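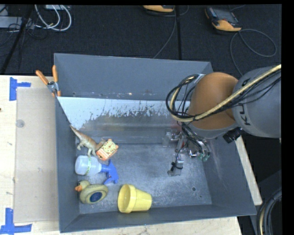
自动化系统概论　课堂讲义　第九讲
参观之后：一场抓取演示能证明什么

本讲配合十一月对 Vaseo 公司开放日的参观使用。没有去成的同学请先读第二节，再读同组同学的笔记；去了的同学也请读，因为收上来的笔记里有将近一半在抄展板。展板我自己也会抄，不需要各位代劳。

一、先说态度

开放日是市场部门办的活动。说这句话没有恶意，Vaseo 的人待我们很客气，工程师 Delia Manole 在机器旁边站了整个下午，问什么答什么，答不上来的也直说答不上来，这在同类活动里很少见。但活动的时间、地点、物品、观众站在哪里，都由主办方决定，看的人要把这一点一直记在心里。

有同学在笔记里写：“机器人已经能够像人一样整理杂物。”请这位同学把句子里的每个词都拿出来问一遍。“已经”是从什么时候算起？“能够”是一百次里成多少次？“像人一样”是像谁？“整理”在当天的演示里到底指哪几个动作？“杂物”是谁挑的？五个问题里，凭那天的所见，我一个也答不完整。

怀疑在这门课里是一种工作方法，各位不必因此板着脸去看展览。我本人很喜欢看机械臂干活，看了很多年。看得越多，越不愿意听旁边的解说。

二、现场情况

演示分两处。大厅里是 Dobson，一套码垛用的成品设备，搬规格一致的纸箱，这次不讨论。要讨论的是里间那套，公司内部叫 Fallis，工作内容用一句话可以说完：从箱子里把散放的东西抓起来。

箱子是灰色的大料箱，四壁很高，放在浅色木桌面上，机械臂从右侧伸进去。臂上的字母被线缆挡住了一部分，能认出 K 和 U。末端是一只金属夹爪，连杆、小支架和黑色细线挤在一起，有一根银色的手指上还缠着线。从臂上下来的线缆也不短，一根奶黄色的粗软管和几根黑线斜着横过橙色的关节罩，在旁边绕出一个大弯。

箱里放的是玩具和家用小件：棕褐色的恐龙，橙色和米色相间的玩具钟，蓝色喷头的喷壶，鸭子，亮黄色的花盆。都是大家一眼认得出的东西。

请注意箱底。箱底磨得很厉害，密密的浅色划痕，右壁上也有擦过的痕迹，靠后那一条发白的磨损带，下缘已经剥落得参差不齐。笔记里只有一位同学提到箱底，我给了加分。展板上没有一个字讲磨损，可磨损至少说明这只箱子不是崭新的陈列品。至于是这台机器磨的、别的机器磨的，还是搬运时蹭的，单看痕迹分不出来。想知道就得问。我问了，Delia Manole 的回答是“这只箱子用得很久了”，再细的她没有记录。

桌上还有蓝色胶带贴的标记，箱子左壁夹着一只弹簧夹。说明牌对这些都没有解释。我建议各位养成习惯，凡是说明牌没有讲、而现场又明明存在的东西，先画下来，标位置，不要急着替主人编用途。上一届有位同学看到一段胶带，就写了一整页“视觉定位系统分析”，文笔很好，没有一句有依据。

三、展板上的数字

展板正中写着：510 次抓取，2 次失败。

字很大。下面本来应该有小字，说明试验条件，但没有小字。

先算账。2 除以 510，失败率千分之四不到，看上去很漂亮。假如每一次抓取相互独立、条件相同，那么按百分之九十五的置信水平，真实失败率的上限在百分之一点四。请各位用上一讲的方法自己算一遍，和我的数核对，算出来不一样的先查有没有把单侧和双侧弄混。百分之一点四和千分之四，在宣传材料上是一回事，到了仓库里就是两份不同的排班表。

再看前提。“相互独立、条件相同”这八个字，演示几乎从来不满足。抓走一件，箱里就少一件，剩下的更好抓；如果一直不补，最后那件孤零零躺在箱底，当然容易。反过来，一件东西没抓稳，滚到箱角，下一次就更难，失败会扎堆出现。把这样的过程压成一个分数，信息丢掉大半。

然后是分子。什么叫失败？我当场列了几种情况请对方归类：

夹住了，提到半空掉回箱里。算不算？
没夹住，机器自己又试一次，第二次成了。算一次成功，还是一次失败加一次成功？
夹起来的是旁边那一件。算不算？
规划路径时报错，手臂没有动。算不算一次“抓取”？
操作员按了暂停，用手把物品拨开一点，再继续。算不算？

Delia Manole 的答复很坦率：第一种算失败；第二种算一次成功；第三种算成功，因为这项任务不指定物品；第四种不进统计；第五种要看当天谁在记。

最后这一句请抄三遍。“要看当天谁在记。”分子取决于记录员的数字，不能拿来比较两台机器，连比较同一台机器的上午和下午都勉强。

分母也有问题。510 这个数从哪里来？有没有从更长的记录里截取？截取的规则是事先定的，还是看完结果再定的？展板没有写，我们也没有拿到原始日志。开放日结束后，我托同系的 Sandra Sedgwick 写信去问，对方回信说材料正在整理。整理是个好词。

四、我们自己的记录

Darren Garside 那一组做了一件很对的事。他们没有拍视频，站在围栏边上用铅笔一条一条地记，从下午两点记到散场，记了 117 次尝试，其中人工干预 2 次。

在讲优点之前先讲毛病。

第一，他们是在听完讲解之后才定的记录规则，讲解里已经用了“成功”“失败”这些词，规则难免受影响。第二，换班的时候有一段没有人看着机器，交接的同学说“应该没什么事”。这句话不能进实验报告，连脚注都不行。第三，站的位置只有一侧，料箱的壁又高，靠近他们这一面的箱底看不全，夹爪到底碰没碰到东西，有几次是猜的。猜的那几次，表里打了问号，这一点很好；可惜汇总的时候问号没有了。

现在讲优点。他们记的是“尝试”和“干预”，没有记“成功”。干预是看得见的：人走过去，手伸进去，或者按下按钮。旁观者之间很少会为有没有人走过去而争论。一个定义清楚而不那么有趣的量，胜过一个很有趣却说不清的量。

2 除以 117，每次尝试的干预率是百分之一点七，上限算下来是百分之六。把这个区间和展板上的放在一起，它们有很大一段重叠。所以各位不能写“学生的观察推翻了公司的说法”，也不能写“学生的观察证实了公司的说法”。两边记的连同一件事都不是。展板上记失败，Garside 组记干预，一次失败不一定有人来管，有人来管也不一定因为失败。我在收上来的作业里看到过推翻，也看到过证实，都扣了分，扣得一样多。

两个分子恰好都是 2，有同学据此推论“结果高度一致”。请不要这样。

五、关于物品的选择

Kaja Jõgi 在笔记里提了一个问题，我认为是全班最好的：为什么是这些东西？

她的意思是，喷壶、鸭子、花盆、恐龙，看上去五花八门，给人一种“什么都能抓”的印象。可是换个角度，玩具和塑料小件多半分量轻，摔了不心疼，颜色又鲜艳，和灰蓝色的箱底分得很开。“种类多”和“难度大”是两个轴，观众习惯把它们当成一个。

我补充几点，供讨论课使用。

形状。恐龙有一条又长又尖的尾巴，花盆有厚边和敞开的盆口，喷壶的扳机和喷嘴伸在外面。这些凸出来的地方对两指夹爪来说可能是把手，也可能是麻烦。夹花盆的边很可能顺手；夹喷壶，夹到瓶身和夹到喷头，提起来的姿态完全两样。展板把它们全都叫作“一次抓取”。

透明和反光。喷壶的瓶身是半透明发白的。许多深度相机遇到透明材料读数会乱，这在第四讲讲过。我本来最想看的就是它。可是只要喷头不透明，感知系统也许只靠喷头就够了，那么“能抓半透明物体”这句话就要打折扣。要验证很简单，把喷头拆掉，只留瓶身。我提了，对方说当天的流程已经排好，不方便改。

疏密。我们看到的布置，东西不算多，有的挨着，比如恐龙的头一端就靠着那只钟，箱底也有大片空地。真正的分拣箱是堆起来的，下面的压着上面看不见的。散放一层和堆成一堆，对算法来说是两道题。

软的呢？袋装的呢？薄的呢？一张卡片贴在箱底，两根手指怎么下去？当天一件这样的也没有见到。没有见到，结论就是没有见到，不能写成“不能”。Mervyn Whiteley 在笔记里写“该系统无法处理柔性物体”，我在旁边批了一个问号，他来办公室同我理论，说既然不敢放，那就是不能。我理解这种心情，我年轻时也这样写过评审意见。但推理还是不成立。主办方不放软东西，有许多种可能，其中一种是没有人想到。

六、围栏后面的人

演示解说反复使用“自主”一词。请回忆当天房间里有多少人在为这份自主服务：操作台后面的，手里拿着示教器的，负责往箱里放东西的，还有站在门口控制人流的。放东西的那位尤其值得看。我注意到他放花盆的时候，手上转了一下才松开，像是有讲究，也可能只是顺手。如果有讲究，那么一部分智能就在他的手腕里，而他没有出现在系统框图上。

桌子后面的地上有两台橙黑相间的手持装置，其中一台带着深灰色的屏，连着线。有两位同学在报告里很肯定地写了它们的型号。我不知道他们怎么看出来的，当天的说明里没有。认不出就写“手持装置”，读者不会因此看不起你。

线缆也请多看几眼。桌后白色的粗线一圈一圈，设备箱旁边细线缠在一起，右下方桌边还垂着一捆深色的。大家看着觉得乱，有人写“管理不善”。我的看法要宽一些，研究阶段的台子都这样，太整齐的我反而要问上次开机是什么时候。可是若有人告诉你这套东西明年就能进 Nonley 的仓库，那么请你想一想，这些线将来归谁管，手臂每天转多少回，哪一根先断。解说里确实提到了 Nonley，用的是“洽谈中”。洽谈中可以持续很久。

七、几个常见的误读

“速度比人慢，所以没有用。”不一定。夜班没有人愿意上的地方，慢也有人买。要比的是单位成本和故障后的恢复时间，当天这两样都没有数据。

“用了人工智能，所以会越来越好。”展板上写着“持续学习”。我问学习的数据从哪里来，多久更新一次模型，更新以后有没有在旧物品上重新测过。得到的答复是更新以后会“看一下”。看一下不是回归测试。

“工程师都说了。”工程师说的话也要分清哪句是测过的，哪句是经验，哪句是希望。Delia Manole 自己分得很清楚，她讲到箱角的物品时说的是“我觉得可以”。到了同学的笔记里，“我觉得”没有了，“可以”还在。

“演示没有出错，说明准备充分。”对，说明准备充分。别的还说明什么，要另找证据。我其实更愿意看出错的演示，机器卡住以后现场的人怎么办，恢复要多久，要不要重启，重启以后记不记得自己夹着东西，这些比顺利抓起一只鸭子有用得多。

八、下次参观的记录要求

下列要求从下一次起执行，组长负责。

1. 出发前写好“尝试”“成功”“干预”的定义，打印，带去，现场不改。要改，就另起一页，注明改的时刻。
2. 每组至少占两个不同的观察位置，各记各的，散场前不许对表。
3. 看不清的记“看不清”，汇总时保留这一栏。
4. 每次有人碰到机器、箱子或物品，都记一条，包括补货。
5. 画一张平面草图，料箱、手臂、操作员、观众各在哪里，标出你站的地方。
6. 抄展板可以，抄完在旁边写一句“此数未经核对”。
7. 提问之前先报姓名和课程，问完道谢。上次有人隔着围栏喊话，我不点名。

九、作业

甲、用本讲给出的两组数，各算一次区间，写出全部假设。每一条假设后面注明：在参观当天是否成立，依据是什么。写“应该成立”的不给分。

乙、设计一个在料箱旁边就能做的测试，用现场已有的物品，时间不超过一杯茶。测试结果必须有可能让你改变看法，如果无论出什么结果你都会写同样的结论，请换一个测试。

丙、以 Vaseo 的立场写一段不超过一页的展板文字，要求诚实，而且市场部门不至于当场撕掉。往年的学生认为这道题最难，我同意。Sandra Sedgwick 会匿名评阅，她在工厂里待过，对形容词没有耐心。

作业交纸本，放在我门口的盒子里。迟交的先写信，不要到走廊上等我。

十、补记

讲义印出之前收到 Vaseo 的第二封回信，附了一页表格，列出 510 次抓取按物品的分布。分布很不均匀，花盆占了很大一块，喷壶很少。信里没有解释。表格会在讨论课上发给大家，请先不要下结论，想一想如果要再问一个问题，而且只能问一个，你问哪一个。我还没有想好自己的。

相关讲义
第四讲　深度相机在什么材料上会读错
第六讲　夹爪：两指、吸盘与折中方案
第八讲　小样本下的失败率与区间估计
第十讲　仓库里的停机时间由谁来记
讨论课材料　Dobson 码垛单元参观笔记选
往届作业选读　一段诚实的展板文字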